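Light and Waiting in a Shared Room
Project report, interior studies, second semester

14 shares 3 comments

Our group studied how people feel in a public indoor room which has only white surfaces and ceiling lights. The work was done by Yurii Vasylenko and Illia Antoniuk. We chose the lobby of the Wolla building, where many students pass through every day and some of them wait there for a friend or for the next class.

At the beginning we wanted to measure only the light. After the first visit we understood that this is too narrow. People in the lobby spoke to us about the white walls almost as often as about the lamps, and one woman told us that she always stands with her back to the wall — she does not like to look at it. So we changed our question and asked: does a very bright room make the waiting time feel longer?

For the answers we used a short paper form. We printed 100 forms and received nearly 40 back. The form had four questions, and the last one was open. Illia gave out the forms in the morning, and Yurii repeated this in the late afternoon in April, when the outside light was already weaker. 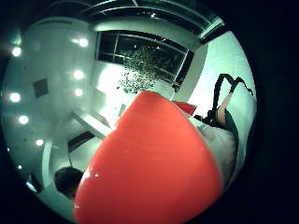
Reading time: 2 min

The ceiling is white like the walls, and the round lights are set into it. Because of this the border between wall and ceiling is hard to feel when a person stands under it. Small dark parts, for example the square panel between the lights, become more important than the designer maybe planned. Strong colors also look stronger. A glossy red thing takes all the attention against such a background, and clothes in light gray almost join with the room.

In the open question, many people wrote the word "clean". The second most common word was "hospital". We did not expect that both words can come from the same person, but it happened several times. The afternoon group was a little more positive, and we think the reason is that they were going home.

Our proposal is modest. We would keep the ceiling and paint one wall in a warm color, and we would put a bench near it. Illia made a drawing of this variant, and it is in the appendix together with the form. We did not calculate the price of the paint.

3 comments Share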